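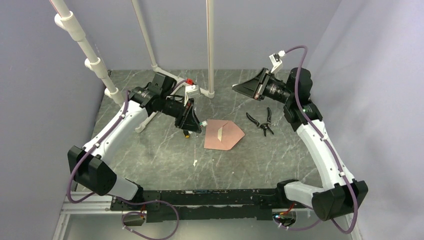
Running the two-arm cell for open day visitors

These notes cover the paper-handling demonstration on the Uvside cell at Warnis. One operator can run it. Allow 20 minutes for setting up before the doors open.

1. Switch on the controller and let both arms home. Keep hands outside the enclosure until homing has finished.

2. Check the cable on each arm. It should stay in its clips and have enough slack at the wrist for a full turn. Re-clip it now if it doesn't.

3. Wipe the tabletop. Paper scraps build up quickly and can end up under a finger.

4. Lay the folded sheet flat in the middle of the table, with the narrow strip on top. Both arms must be able to reach it.

5. Load the program PAPER 2 and run it once at half speed with no visitors at the rail.

6. Set the gripper force to 229 on the Pappas panel. Higher values crease the sheet — lower ones drop it.

During the demonstration, keep one hand near the stop button. If a gripper misses, pause, open both grippers from the panel and put the sheet back by hand. Do not restart from the middle of a cycle.

The log holds some 4000 lines and then overwrites itself, so copy it to the Gestel share at lunch and again at closing. Park both arms before switching off.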